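버리기 전에 한 번은 열어 본다
중고 데스크톱이 다시 책상 위로 올라가기까지, 작업대 앞의 긴 오후

데스크톱은 무겁다. 새삼 느낀다. 노트북만 몇 년 들고 다니다가 본체를 양팔로 안아 옮기면 허리가 먼저 안다. 오후 두 시, 페르쿠라(Ferkura) 작업장 입구. 카트에 실린 본체들이 줄줄이 들어온다. 사무실에서 쓰던 것, 학원에서 쓰던 것, 누구네 거실 텔레비전 옆에 있었다는 것. 먼지 냄새가 다 다르다. 담배 냄새 밴 것도 있고 고양이 털이 나오는 것도 있고.

페르쿠라는 오래된 데스크톱을 받아서 뜯고, 닦고, 쓸 만한 부품끼리 다시 맞춰 내보내는 곳이다. 작년 한 해 여기를 거친 본체가 1,577대. 이 중에 통째로 살아 나간 것도 있고 부품으로만 살아 나간 것도 있다. 비율은 물어봤는데 집계 방식이 해마다 바뀌어서 비교가 않된다고 한다. 그래서 안 적는다.

첫 순서는 외관. 전원선 꽂는 자리, 뒷면 포트, 나사 빠진 데. 펜으로 종이에 휘갈겨 적고 본체 옆구리에 테이프로 붙인다. 그다음 옆판을 딴다. 나사 두 개짜리도 있고 손잡이만 당기면 열리는 것도 있고, 열리는 방향이 도대체 어느 쪽인지 한참 더듬어야 하는 것도 있다. 야투스(Jatus) 구형이 그렇다. 뒤에서 밀고 위로 들어야 하는데 처음 만지면 열에 아홉은 앞으로 당긴다. 나도 당겼다. 꿈쩍도 안 했다.

열고 나면 전부 눕힌다. 이게 은근히 중요하다. 세워 놓고 작업하면 부품이 떨어진다. 나사는 더 잘 떨어진다. 떨어진 나사가 메인보드 밑으로 굴러 들어가면 그날 일정이 밀린다. 눕혀 놓으면 속이 위를 보니까 손전등도 덜 쓰게 되고.

그리고 뺀다. 작은 것부터. 메모리, 확장 카드, 케이블. 뺀 것은 작업대에 그냥 두지 않고 홈이 파인 트레이에 꽂아 둔다. 부품마다 자리가 다르다. 섞어 놓으면 나중에 어느 본체에서 나온 건지 모른다. 모르면 검사를 처음부터 다시 해야 하고, 그러면 커피가 식고, 퇴근이 늦어지고, 뭐 그런 식이다.

메모리는 특히 얌전히 다룬다. 길고 얇고 가볍고, 생긴 건 다 비슷한데 세대가 다르면 홈 위치가 미세하게 다르다. 억지로 밀면 들어갈 것 같은 느낌이 드는데 그게 함정. 들어가면 안 되는 게 들어가면 슬롯이 망가진다. 양 끝을 잡고, 접점은 건드리지 말고, 홈부터 맞춰 본다.
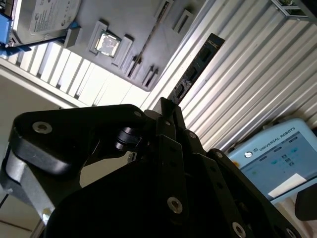 램 하나 꽂는 걸 뭘 그렇게 조심하느냐, 딸깍 소리 날 때까지 누르면 끝이지, 라는 의견이 지난 호 독자 엽서에 있었다. 십 년 넘게 집 컴퓨터를 직접 고쳐 왔는데 한 번도 탈 난 적이 없다고 했다. 지우개로 접점 문질러서 되살린 것만 해도 여러 번이라고. 그러니 잡지에서 너무 겁주지 말라고, 겁을 주니까 다들 멀쩡한 걸 내다 버리는 거라고.

맞는 말이다. 반쯤은. 겁먹을 일은 아니다. 집에서 자기 컴퓨터 한 대 만지는 거라면 딸깍이면 된다. 다만 작업장에서는 하루에도 수십 번 꽂고 뺀다. 한 번 삐끗할 확률이 작아도 곱하면 커진다. 그리고 지우개. 이건 작업장에서도 의견이 갈린다. 가루가 슬롯에 들어간다는 쪽, 잘 털면 그만이라는 쪽. 취재하는 내내 결론이 안 났다. 지금도 안 났을 거다.

옆 작업대로 넘어간다. 여기는 검사. 뺀 메모리를 시험용 보드에 꽂고 프로그램을 돌린다. 오래 걸린다. 걸리는 동안 사람들은 먼지를 턴다. 압축 공기, 붓, 면봉. 팬은 날개를 손가락으로 잡고 불어야 한다. 안 잡으면 바람에 헛돌면서 소리가 난다. 그 소리가 꽤 재밌어서 일부러 돌려 보고 싶어지는데 축에 안 좋다고 한다. 참는다.

냉각 장치를 떼면 굳은 서멀구리스가 나온다. 회색 껌 같다. 오래된 것은 바삭하다. 알코올을 적신 천으로 닦는데 한 번에 안 닦인다. 닦고, 천을 접고, 또 닦고. CPU를 들어낼 때가 제일 조용해지는 순간이다. 레버를 풀고, 덮개를 젖히고, 수직으로. 비스듬히 들면 안 된다. 소켓 쪽에 핀이 있는 방식이면 핀 하나만 휘어도 보드 전체가 부품함으로 간다. 핀을 펴는 사람도 있긴 하다. 바늘과 확대경과 엄청난 인내심으로. 옆에서 말 걸면 안 된다고 해서 멀찍이 서 있었다.

다 빼고 나면 컴퓨터라는 게 이렇게 단순한 물건이었나 싶다. 상자 하나, 판 하나, 전기 들어오는 쇠뭉치 하나. 소켓은 비고 메모리 자리도 비고. 파란 걸쇠 같은 건 괜히 반갑다. 파란 걸 누르면 빠진다는 뜻인 경우가 많으니까. 설명서 없이도 손이 가는 색. 옛날 데스크톱이 이런 건 참 친절했다.

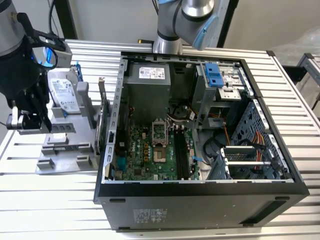 친절하지 않은 구석도 물론 많다. 케이스 안쪽 모서리. 얇은 강판을 찍어 낸 거라 날이 서 있는 것들이 있다. 저가형일수록 심하다. 장갑을 끼면 작은 나사가 안 잡히고 벗으면 손등이 긁힌다. 다들 어느 순간에는 벗는다. 작업장 구급함에 반창고가 제일 빨리 떨어진다.

전원 공급 장치는 따로 본다. 라벨을 읽고, 출력을 적고, 측정기에 물린다. 여기서는 절대 뚜껑을 열지 않는다. 전선을 뽑아 둔 것도 안쪽에 전기가 남아 있을 수 있다. 집에서 하는 사람도 이것만은 지켜 줬으면 한다. 메모리도 그래픽 카드도 직접 갈아 보시라고 얼마든지 권하겠는데, 전원 공급 장치 뚜껑은 그냥 닫힌 채로 두자. 이상하면 통째로 바꾼다. 그게 답이다.

메인보드에서는 콘덴서부터 훑는다. 윗면이 부풀었는지, 뭐가 새어 나왔는지. 오래된 보드는 이걸로 운명이 갈린다. 부풀었으면 납땜해서 바꿀 수도 있지만 시간 값이 안 나온다. 아주 좋은 보드가 아니면 접는다. 부풀지 않았다고 다 멀쩡한 것도 아니고. 켜 봐야 안다. 켜 봐도 한 시간 뒤에는 모른다. 그래서 밤새 켜 둔다.

다시 조립은 거꾸로. 당연한 소린데 안 당연하다. 뺄 때는 케이블이 알아서 비켜 주는데 넣을 때는 꼭 걸린다. 앞면 전원 버튼에서 오는 가느다란 선, 이게 제일 사람을 괴롭힌다. 꽂는 자리가 좁고 글씨는 작고 방향도 있다. 요령은 하나. 빼기 전에 휴대전화로 찍어 둔다. 작업장에서도 그렇게 한다. 베테랑도 찍는다. 기억을 믿었다가 몇일을 날린 적이 있다고.

부품은 페쿠라(Pekura) 상가에서 대부분 온다. 창고형 가게가 다닥다닥 붙은 곳. 그중에 무나싱헤(Munasinghe)라는 가게가 메모리를 많이 다룬다. 따라가 봤다. 세대별로 서랍이 나뉘어 있고 서랍마다 손글씨 이름표. 오래된 규격일수록 서랍이 깊다. 찾는 사람이 적으니 쌓이고, 쌓이니 깊어지고. 그런데 아주 오래된 규격은 또 얕다. 거의 다 나가서. 값도 거꾸로 오른다. 한때 사은품으로 주던 용량이 이제는 귀하신 몸이다. 공장 설비에 물린 컴퓨터, 병원 구석의 컴퓨터, 그런 데서 찾는다고 한다. 흥정은 짧다. 한 봉지에 얼마, 불량 나오면 교환. 영수증은 손바닥만 하다.

그래서 얼마나 드나. 다들 이걸 묻는다. 페르쿠라에서 내놓는 기본형 기준으로, 메모리를 늘리고 저장 장치를 바꾸고 청소까지 끝내는 데 사람 손이 54분 들어간다. 밤새 켜 두는 시간은 빼고. 처음 배우는 사람은 훨씬 더 걸린다. 나는 나사 찾느라 그보다 한참 더 썼다. 못 찾은 나사 하나는 신발 바닥 홈에 끼어 있었다. 집에 와서 알았다.

효과는? 체감은 저장 장치가 제일 크다. 돌아가는 하드디스크를 SSD로 바꾸면 켜지는 속도부터 다르다. 메모리는 그다음. 인터넷 창을 40개씩 띄워 놓는 사람이면 순서가 바뀔 수도 있다. CPU는 웬만하면 그대로 둔다. 같은 소켓에 들어가는 더 좋은 놈을 중고로 구할 수는 있는데, 냉각이며 전원이며 같이 봐야 해서 일이 커진다. 일이 커지면 재미는 있다. 돈이 안 아껴질 뿐.

게임은 기대하지 말자. 영상 보고, 문서 쓰고, 세금 신고하고, 아이 숙제 인쇄하고. 이 정도면 십 년 묵은 것도 해낸다. 문제는 운영체제 쪽이다. 지원이 끊긴 것을 그대로 쓰면 위험하고, 새 버전은 오래된 CPU를 안 받아 주기도 한다. 리눅스를 깔아 내보내는 경우가 늘었다. 처음엔 낯설어해도 브라우저 아이콘만 바탕화면에 있으면 대부분 넘어간다고. 프린터가 말썽이다. 프린터는 어디서나 말썽이다.

집에서 해 보겠다면. 필요한 건 많지 않다. 십자드라이버, 길이 다른 것으로 2개. 끝에 자석 있는 쪽이 편하다. 작은 그릇이나 얼음틀, 나사 담을 것. 붓. 마른 천. 바닥에 카펫이 깔린 방은 피하고, 시작 전에 쇠로 된 케이스를 한 번 만져서 정전기를 흘려보낸다. 스웨터는 벗자. 전원선은 뽑는다. 끄는 걸로는 부족하고, 뽑고 나서 전원 버튼을 몇 초 눌러 둔다.

메모리를 사기 전에 지금 꽂힌 걸 빼서 스티커를 읽을 것. 사양표만 보고 샀다가 규격이 안 맞아 돌려보내는 일이 제일 흔하다. 노트북용과 데스크톱용은 길이부터 다르다. 같은 용량 두 장을 짝으로 꽂는 게 좋고, 슬롯이 네 개면 색이나 번호를 보고 자리를 고른다. 꽂을 때는 양 끝 걸쇠를 먼저 젖히고, 홈을 맞추고, 엄지로 양쪽을 고르게. 한쪽만 고정되는 슬롯도 있으니 걸쇠가 하나뿐이라고 놀라지 말고.

켰는데 화면이 안 나온다. 십중팔구 덜 꽂힌 거다. 끄고, 뽑고, 다시. 한 장만 꽂아 본다. 자리를 바꿔 본다. 삑 소리가 나면 그 횟수를 적어서 제조사 설명서를 찾아본다. 그래도 안 되면 원래 메모리로 돌려놓는다. 원래 걸로는 켜진다면 새로 산 쪽을 의심하면 되고, 원래 것도 안 켜지면... 그때는 들고 가자. 어디든 아는 가게로.

저녁 여섯 시. 검사대에 불이 하나씩 들어온다. 밤새 돌릴 본체들. 팬 소리가 제각각이다가 조금 있으면 한 덩어리로 들린다. 입구에는 내일 열 것들이 벌써 쌓여 있고, 맨 위의 것은 앞면에 스티커 자국이 잔뜩이다. 스티커 자국은 드라이기로 데워서 뗀다는데 그건 시간이 없어서 못 봤다. 다음 호에 저장 장치 지우는 법과 같이 싣는다. 지우지 않고 내놓는 사람이 아직도 꽤 있어서, 그 얘기만으로도 지면이 모자랄 것 같다.

페르쿠라 접수는 오전 열 시부터. 모니터는 안 받는다. 키보드는 받는데 세척비가 따로 있다.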